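Ticket 1043
Subject: Label printer skips every second label after roll change
Product: Curnero desktop label printer
Site: Golville, stock room
Opened by: Teodora Atanasov
Status: Closed

Original report

After I put in a new roll of labels the printer started feeding one blank label after each printed one. It did this from the stock program and from a plain text file, so I don't think the program is at fault. The old roll was from the same box and printed fine down to the core. I have turned the printer off and on, and reseated the roll twice. The light on the front stays green.

We have a recount of the small parts bins booked for October and I need 1000 labels before then.

Reply from Dutcombe support, 9:40 am

Thank you for the details. A blank label after each print nearly always means the printer has the wrong label length stored. Please do the following in this order:

Turn the printer off. Hold down the feed button and turn it back on. Let go when the light blinks twice. The printer will feed a few labels and stop. Then print the test page from the driver window and tell us what it gives for label length and gap.

Reply from Teodora Atanasov, 10:15 am

Did that. It fed four labels and stopped. The test page says length 78, gap 0. The labels are 30 mm long, so 78 can't be right. I ran the feed button routine again and got the same numbers.

I cleaned the gap sensor with a dry swab as the manual says. No change. The bins are still waiting for labels. 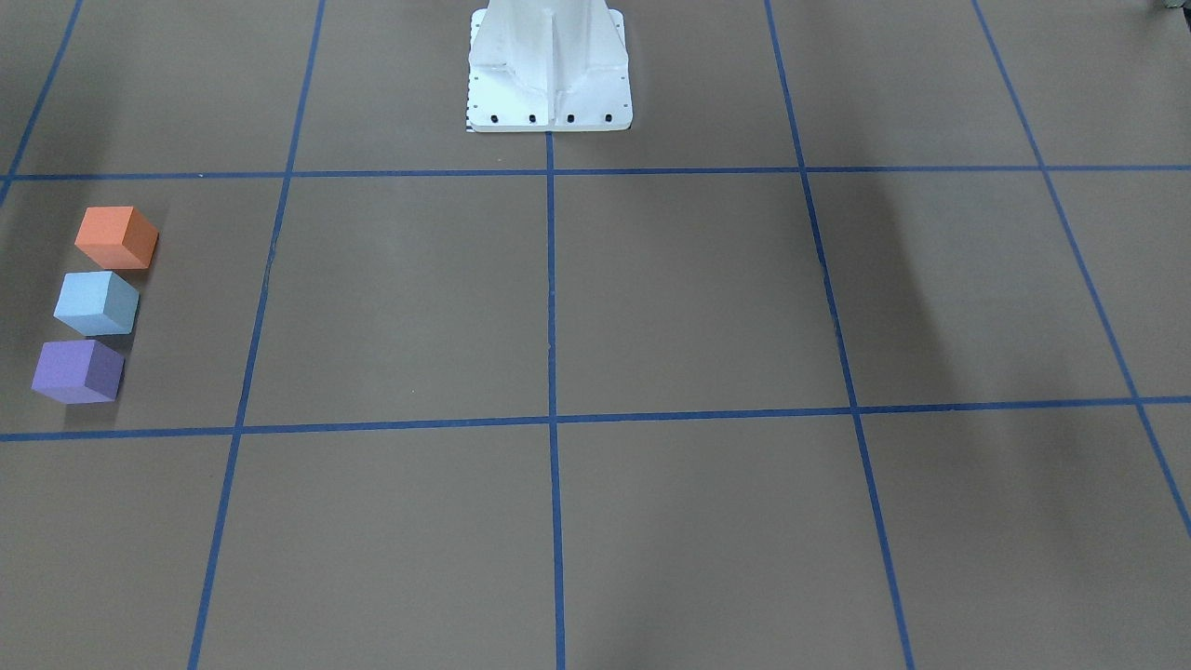

Bench top with blue tape dividing the cells.

Reply from Dutcombe support, 11:05 am

A gap of 0 tells us the printer is set to continuous paper, so it isn't looking for the space between labels at all. The length is then taken from the driver. Open the driver window, go to Media, and check two things. Media type should be "Labels with gaps". Under Stock, look for a saved size that isn't yours and remove it.

After that, run the feed button routine once more – the printer keeps the old values until you do.

Reply from Teodora Atanasov, 1:20 pm

Media type was on Continuous. Under Stock there was a size called Clegg, 78 mm, set as the default. Clegg is the carrier we used for shipping labels last year. I think it came back when the driver was updated, but I can't say for certain.

Removed it, set the type to labels with gaps, ran the routine. Test page now says length 30, gap 3. Printed a batch of bin labels with no blanks between them. The text sits a little low on the label but it is readable.

Reply from Dutcombe support, 1:45 pm

Good. For the low text, change Top offset in the same window from 0 to -1 and print a single label to check. If you go past -2 the first line may be clipped.

Reply from Teodora Atanasov, 2:10 pm

-1 is fine. You can close this.

Closing note: Stored media type and default stock size corrected in driver. No parts sent.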